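How to sort a muddle of small toys into one box

If your house is anything like ours, the little toys end up everywhere - down the back of the bed, in coat pockets, once in the butter dish. I started doing this back in August and it has saved my sanity more than once.

First, spread out a checked sheet or cloth and tip everything onto it. Put your box at the back, open and empty, where you can reach it easily. 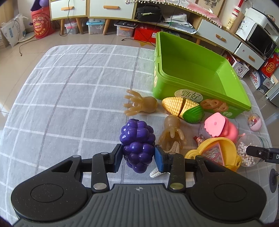
Next, pick out anything that comes apart, like play food in halves, and keep the pieces side by side until you're sure you have them all. The bigger, firmer things go in first - fruit, cups, bowls and so on - and they can sit quite snugly along the bottom.

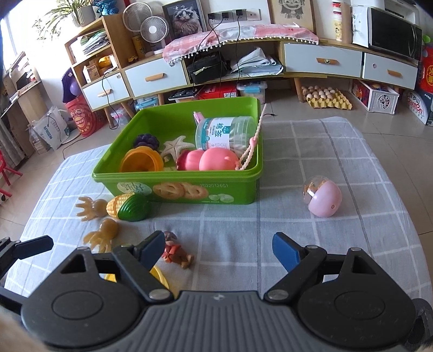

Leave the stretchy rubber creatures until near the end. Ours pick up every crumb going, so I give them a rinse in warm soapy water and let them dry on a tea towel overnight. Beads and strings go in last of all, tucked well down the side. 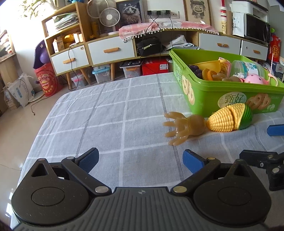

Don't worry if a few bits won't fit. I keep 2 boxes on the go and swap them over every Sunday, and the children greet the old toys like long-lost friends!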